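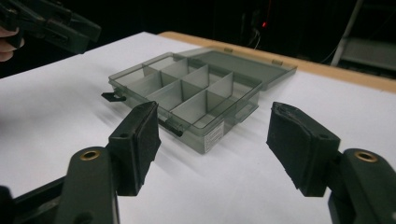 Tackle box dividers – fixed or removable?
Posted by clondine_creek

I'm finally sorting out my fishing gear before the trip up to Ditville in April and I can't decide how to split it all up. Right now everything lives in one old biscuit tin – hooks, swivels, sinkers, 17 soft plastics that have gone a bit gluey. I want one small box for the bank and that's it. Do you sort by size or by type? And does a see-through box make any difference?

maksymiv_bait

By type, always. Hooks at the front, sinkers at the back, swivels wherever there's room. Keep the soft plastics out of it altogether, they can melt into the hard stuff and you'll never get them off. Leave those in their own bags.
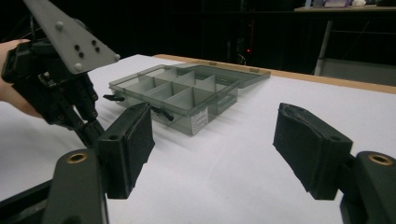
kirkimmont60

I'd worry less about the dividers and more about the lid. I fish off a narrow jetty and my old box kept flopping shut on my fingers, drove me up the wall! A grey see-through one with a lid that folds right back and lies flat behind the box is much nicer to pick from, but you do need the bench space for it, so check that before you spend your 20 bucks. I sort by size, by the way, and it works fine for me.

reelslow16

just get two boxes mate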